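Irkell Group Trains Robot Arm in Simulation With Tilted Cameras

Trekudville, 6 August 2023

A research group at the Irkell laboratory has reported a method that helps a robot arm to pick up objects even when its camera is not mounted straight. The method, named Lotero, was trained only in simulation, with 785 short episodes of picking and placing.
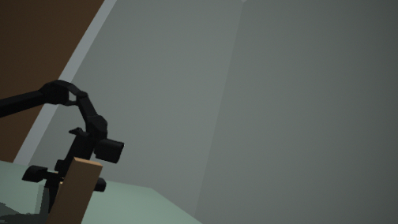
Lotero changes the angle of the virtual camera at the start of every episode, and the control program must learn from each view without being told the angle. According to Barış Coşkun, who leads the work, older programs learned to depend on a level table and straight walls. In a tilted view like this one, where the room and the wooden block both lean to the side and the block hides part of the gripper, such programs often guessed the wrong grasp position. "We wanted the arm to look at the block and its own fingers, and to care less about the room," Coşkun said.

In tests with 40 new camera positions, the group says that Lotero failed in 3 of them, while the earlier program failed in 17. All tests were also made in simulation. Trials on a real arm are planned together with the company Ersoy, and they should begin later in August. The group will share the code after these trials.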